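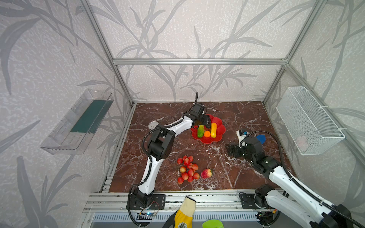 The Standard for Shared Tables ran to 84 clauses, and Deepika Arumugam had been sent to Findham to remove one of them.

Clause 31 provided that where two arms served one table, neither should enter the space above a vessel while the other remained there. The manufacturers, Trendness and Hafþórsson, held that the clause was out of date. Their petition stated that modern arms could pass within a finger's width of each other without contact, and that the wait cost every kitchen in the district a portion of its day.

The Inspector of the Findham station, Jayanthi Shenoy, received her at the door and gave her the logbook. It contained 3399 entries. Each recorded a wait at the plate, the arm that had waited, and the initials of the person on duty.

"The petition says that no contact has ever been recorded," said Deepika.

"That is correct," said the Inspector. "The clause has been in force throughout."

Deepika read until the lamps were lit. At entry 1671 the handwriting changed. A note in the margin, signed by Malathi Pisharody, stated that on 27th August she had reached in to straighten a pear during a wait, contrary to Clause 12, and had withdrawn her hand before the second arm moved. She had reported herself the same evening. The penalty was a written reprimand and the loss of her key until March.

"Was the clause written to protect people?" Deepika asked.

"It was written to protect plates. The drafters in Sarkau were very fond of their plates."

Deepika copied the note in full. Under Recommendation she wrote that Clause 31 should be retained, and that its stated purpose should be amended. She then asked whether she might meet Miss Pisharody.

"She is on duty," said the Inspector, and held out the visitors' book for her to sign.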